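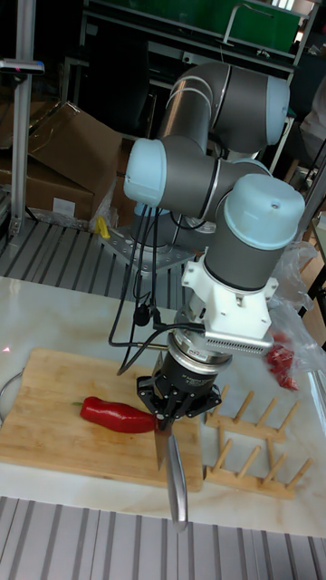 *A red pepper on a cutting board, with its green stem still on.*

## What's Inside a Pepper?

A pepper is a fruit. Most people call it a vegetable because we eat it in salads and with dinner. But a fruit is the part of a plant that holds the seeds, and a pepper is full of them.

### The parts

The **stem** is the green piece at the end. It joined the pepper to the plant and carried water into it while it grew.

The **skin** is smooth and shiny. It keeps water in and most germs out.

The **wall** is the thick, juicy part under the skin. This is what most people eat.

The **seeds** are small, flat and pale. They sit on soft whitish ribs near the top. In a hot pepper, the ribs are the hottest part — the seeds only taste hot from touching them.

### Why red?

Many peppers start out green. As they ripen, the green color fades and red color takes its place. Red peppers usually taste sweeter than green ones, but a hot pepper is still hot when it is red. You can't tell how hot a pepper is just by looking at its color.

### Long ones and blocky ones

Bell peppers are wide and have bumps on the bottom. Other kinds grow long and narrow. A long pepper lying on its side cuts easily into rings, and each ring shows you the wall, the ribs and the hollow space in the middle.

### What the cutting board does

A board gives the knife something to press against, and it protects the counter from scratches. The one in our picture is made of bamboo. Bamboo is a grass, but its stems are hard enough to be cut into strips and glued together. You can see the stripes in the board.

### Try it

Ask a grown-up to cut a sweet pepper into rings. Kitchen knives are sharp, so leave that job to them.

1. Look for the ribs in each ring.
2. Pick out the seeds and put them on a plate.
3. Draw one ring and label the parts.

Wash your hands when you finish, and don't rub your eyes before you do.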